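Furkex Muron two-arm kit: is it ready for chores?
Monday, April 4, 2022

The Muron is sold for light sorting at home or at a packing bench. I ran it for 37 hours on tidying jobs.

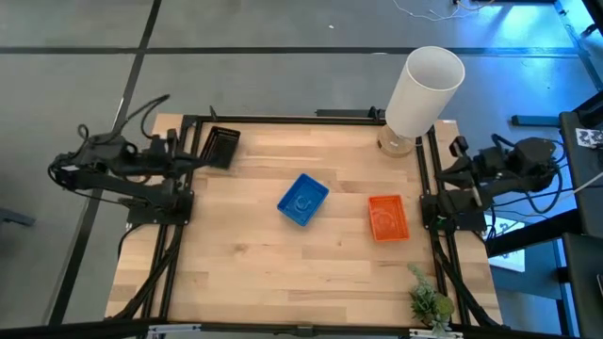 Setup took 2 evenings, most of it calibration. Reach is adequate for a tabletop and little else. Flat targets such as the blue and orange trays suit a parallel jaw, provided the rim is raised enough to grip. Cloth remains a problem, and I stopped testing socks after 9 failed folds.

Cable routing is the weak point. A loop beside a joint limits how far I am willing to let one arm swing past the other.
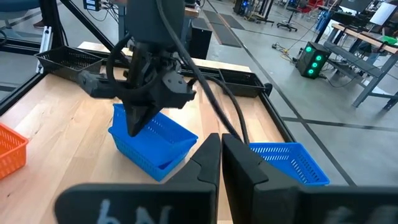

Verdict

Sorting into baskets: usable with supervision. Folding: no. A person is still faster at both. I will retest after the August firmware.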